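# The Greenest Color in the Drawer

Ask Nelly Ríos what color celadon is and she'll hand you a bundle of cloth and tell you to pick. I picked wrong three times. The one I was sure about turned out to be "river glass," a shade she's been dyeing at her workshop in Deltcombe since before I could drive, and the one she calls celadon looked plain gray to me until she carried it to the window.

I went to Deltcombe in December to write about pale green, and I came home in love with it. It's a slippery family: sage, mint, eau de nil, celadon, the chalky green of old hospital walls, the milky one your grandmother's mixing bowl probably was. They sit so close to gray and so close to blue that two people in the same room can argue about one sweater for an hour (Nelly and her business partner, Emiliano Gallardo, have done this, more than once, over the same sweater).
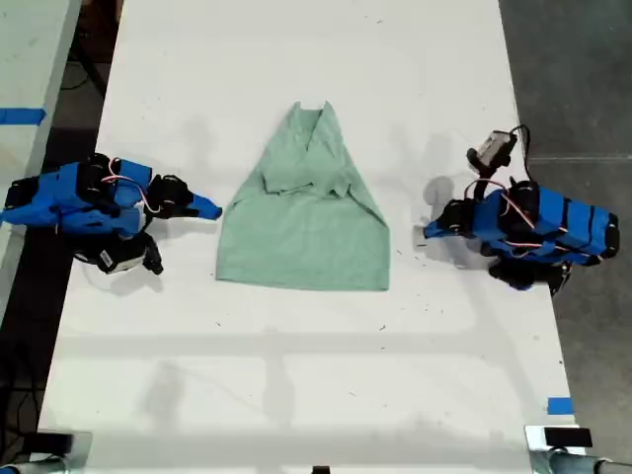

Plant dyers have a hard time with green in general, and that surprised me, considering how much of it is growing outside. Most leaves give you yellow or a sort of tired khaki. To get green you usually dye yellow first and then dip in blue, and the paler you want it, the less room you have for mistakes. A few seconds too long in the indigo and your mint is teal. Sage is the forgiving one. It's already a little gray, like the shirt on the white table, and if the cloth has some heather to it, as that one does, small differences in the dye melt into the texture and look as if you meant them. Emiliano dyes most of his shirting that way. He keeps a notebook of every bath he's run, and the number on the last page when I visited was 1,433. Seventeen of those are underlined twice. Those are the ones he'd wear himself!

He let me try a bath on Tuesday morning. I used weld for the yellow, a plant that looks like nothing much and gives a color like lemon peel, and then I stood over the indigo with a square of cotton and lost my nerve. It came out the color of a lima bean. Nelly pinned it to the wall anyway, next to everybody else's first try, and that wall is a wonderful thing to look at.
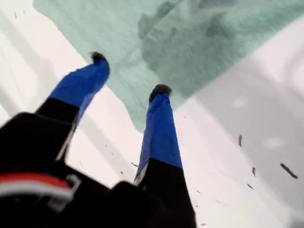 What I kept hearing, from people who don't even dye, is how much the light matters. Oriana Leiva paints houses over in Avcombe, insides only, and she has a rule that no client may choose a green after four in the afternoon. She puts up big painted boards, leaves them for a few days, and comes back to find that people have changed their minds completely. North rooms turn sage cold. Lamps turn mint yellow. One kitchen she did last year went through so many samples that the family started naming them after cousins, and the winner, a very soft gray-green, is now called Dobos by everyone in the house, including the dog sitter.

Oriana's own bathroom is white. She says she needs somewhere to rest her eyes, and I believe her.

Then there's the softer end of it, the washed and worn greens. Morag Cowie sells secondhand linens under the name Kikura, and pale green is what she runs out of first. She has a theory that it fades better than any other color. Pink goes peachy and lilac goes sad, but a mint towel just gets quieter every year, and the loops seem to hold on to a bit more color down at the bottom, so you still get depth when it's bunched up. 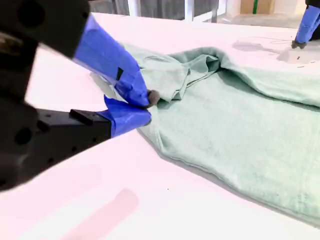
*Mint-green terry, with darker green in the creases.*

Morag has a stack at home she refuses to sell. I asked to see it and got a full afternoon, plus tea. One hand towel in there has been washed so often that she had to hold it against a sheet of printer paper to prove it was still green, and it was, just barely, a green like the inside of a cucumber near the seeds. I've been looking for that exact shade ever since. Nelly thinks she can get there in two baths. Emiliano says four.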